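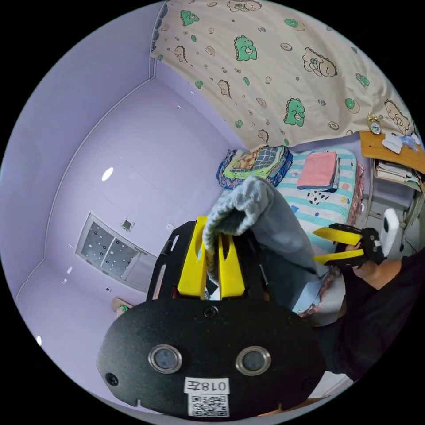 I teach on a planning course in Josgate, and each September I read the first assignments of the new students. They are asked to write two pages on the place where they live. Almost all of them write about the centre: the station, the big square, the new library. Very few write about a room, a stair or a window, although a life is mostly spent near these things. A lavender wall, a white window with frosted panes and dots printed on them, a small square vent above: somebody decided each of these, and the decision tells how much light and how much privacy a person will have. I would like our students to begin there, and I think our programme makes it difficult for them.

Let me explain how the course is built. In the first year there is theory, law and statistics. In the second year there is a studio, where a group receives a real district and makes a plan for it. Last year the district was Bickerstaff, which has 858 dwellings, most of them in long blocks with four floors. The students went there two times. They took photographs, they measured the width of the pavements, they made a very beautiful map in five colours. Then they came back to the school and worked for 17 weeks on the screen.

The plan was good. I gave it a high mark and I do not regret the mark. But when we presented it in the hall in Bickerstaff, a woman in the second row asked where she should dry her clothes if the yards behind the blocks became a public path. None of the students had thought of it. I also had not thought of it. We had drawn the yards as "underused space", and she used her yard every morning.

It is possible to say that this is a small mistake and that consultation exists to find such mistakes. I have heard this from colleagues whom I respect. My answer is that the consultation came when the drawings were already finished, and a student who has given many nights to a drawing does not want to change it. I remember well how it was for me. One listens politely, and one moves a tree.

My proposal is simple, perhaps too simple. Before the studio starts, every student should spend 50 hours in the district without a task to design anything. They can help in a shop, sit in the waiting room of the clinic, carry the bags of someone up the stairs. They should write down what they have learned, but there should be no map. In Rellov, where I studied, we had something similar, though it was shorter and most of us complained about it. I learned there that old people choose their street by the benches.

The hours must come from somewhere, I know this. I would take them from the software module, which has now 70 hours and grows every time a new version appears. The programs can be learned later, and employers teach them anyway in their own manner. The planning office of Bulholm, which takes several of our graduates, has told me that it does not worry about software. It worries that young planners are afraid to knock on a door.

I do not expect that all the staff will agree. The timetable is already full, and insurance for students outside the building is a boring and serious matter. Still, the programme will be revised next year, and I will bring this proposal to the meeting with the letter from the woman in Bickerstaff, who wrote to us afterwards and enclosed a drawing of her yard.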